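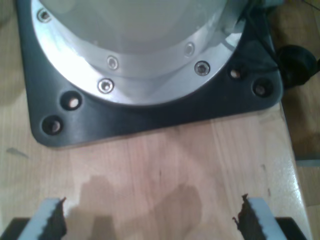 **How often does a bench arm's base need to be checked?**

At every service visit, and again after any collision stop or change of payload. We check the flange screws first, then the plate under them, then the table under the plate.

## About Plernevell

Plernevell sets up and maintains small robot arms for teaching labs, pilot plants and light assembly shops. We have 139 arms under service agreement. Most are bench mounted, and the greater part of our work is done at the base and at the gripper.

## Base and mounting

The base flange is fastened to its mounting plate with hex-socket screws. We tighten these in a cross pattern, in 3 passes, to the value in the arm maker's manual. Worn sockets are replaced, never re-cut. Each head gets a paint line after the last pass so that movement shows up at the next visit.

Plates are supplied with countersunk through holes near the corners. On a timber bench we bolt through to a steel backing strip. Clamps are acceptable for commissioning at reduced speed only. The base cable is routed clear of the plate holes and given a strain loop before the connector.

## Grippers

Finger pads are consumables. A pad with a ragged or lifting edge changes the grip width and should be swapped as a pair with its opposite, even where the other looks sound. After a pad change the open and closed positions are re-taught, and the arm runs 20 test picks before it is handed back to the operator.

## Records

Every arm has a service sheet in Clarnix, our job-tracking system. It lists torque values, pad changes, cable replacements and firmware version. Customers receive a copy within 6 working days. The current sheet layout dates from Wednesday, April 25, 2018.

## People and workshops

Parisa Nikzad heads technical service and signs off all base and plate work. Bench repairs go to our Delorme workshop. Spare pads, screws and plates ship from Gruvlow, which closes for stocktaking in the first week of November.

Service bookings need the arm's serial number and a short note on bench material and thickness.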